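Front page > Reviews > Home and Workroom > Hasero fabric steamer

Hasero handheld steamer: two months of wrinkles

I'm not an ironing person. I own an iron, and I own a board that screams when you open it, and between them they've come out of the closet maybe twice since I moved. So when my sister cleared out her guest room and I ended up with four bags of linen curtains, all folded into hard little squares, I bought a steamer instead of facing the board.

I went with the Hasero because it was on sale and because the Plaltura I really wanted was out of stock everywhere (still is, last time I looked). It heats up in 60 seconds, and I mean that, I stood there with the oven timer the first night. The tank clicks in from the back, the cord is 11 feet long, and the trigger has a lock so your finger doesn't go numb halfway down a curtain.
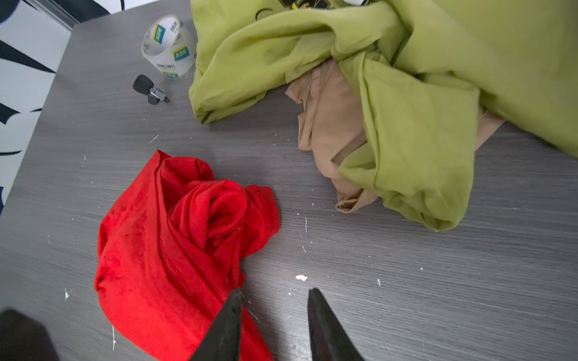
The curtains came out great! Not hotel great, but hang-them-up-and-have-people-over great. Linen wants a slow pass and a bit of a tug at the hem while you go, and the head is wide enough that I did a whole panel before the tank ran dry. Cotton shirts are fine too, except for collars and plackets, which still need something flat and heavy on them. I've given up on those and wear sweaters.

Now for the grumbling. It spits. If you tilt it past a certain point you get a burp of hot water down the front of whatever you're working on, and on silk that leaves a mark. I ringed a scarf that way in the first week and had to wash the whole thing to get the ring out. The fix is to hold it upright for a few puffs over the sink before you start – the booklet does mention this, on a page I hadn't read.

It's also heavier than it looks once it's full. After two panels I was swapping hands, and by the fourth I'd sat down and was watching TV with the thing unplugged in my lap.

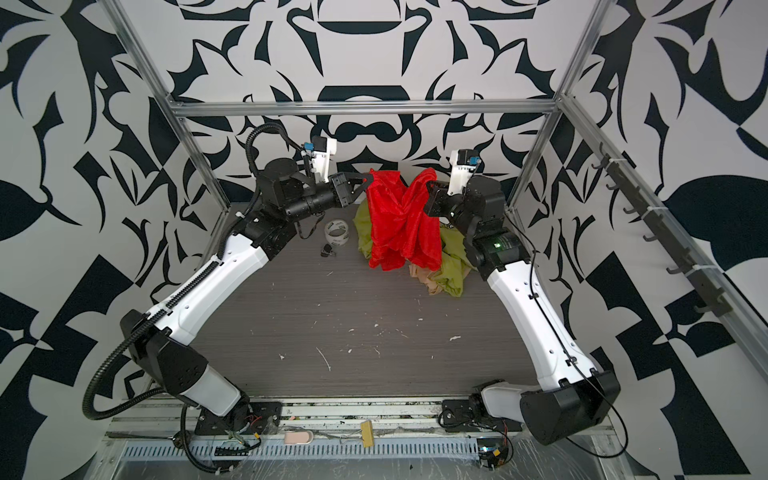 Mawar Kwok wrote in after I first posted about the spitting: "Mine did the same until I switched to distilled water and stopped filling it to the line. Leave a finger's width at the top. Also, hang the piece up and hold the bottom corner away from you, or you're just steaming your own knuckles."

I tried both and she's right about the fill line. It still burps now and then, just a lot less. I can't say the distilled water changed much for me, but our tap water is soft, so maybe that's a hard-water thing. The knuckle advice I had already learned by myself, thanks.

A word on the extras. You get a brush that clips over the head (good on wool coats, it lifts the nap nicely), a crease clamp I've used once, and a drawstring bag too small for the steamer, the brush and the clamp together. Halim sells a bigger bag separately. I use a tote. 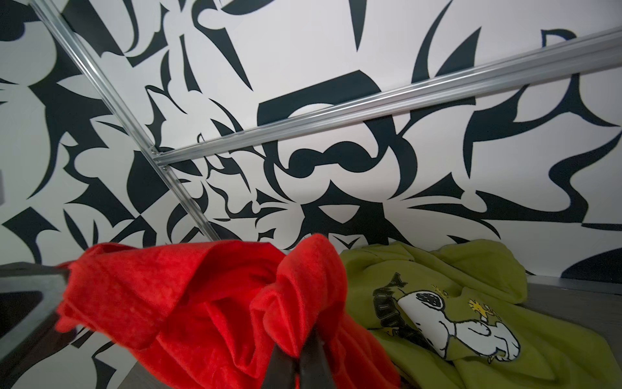

Black-and-white patterned wall.

Would I buy it again? At the sale price, yes. At full price I'd wait for the Plaltura, or look at the Mallance, which my neighbor swears by and which has a longer cord. For curtains, tablecloths and anything that's been sitting in a bag since August, the Hasero does the job, and the ironing board can stay in the closet.

Contact | © Home and Workroom Reviews | Back to top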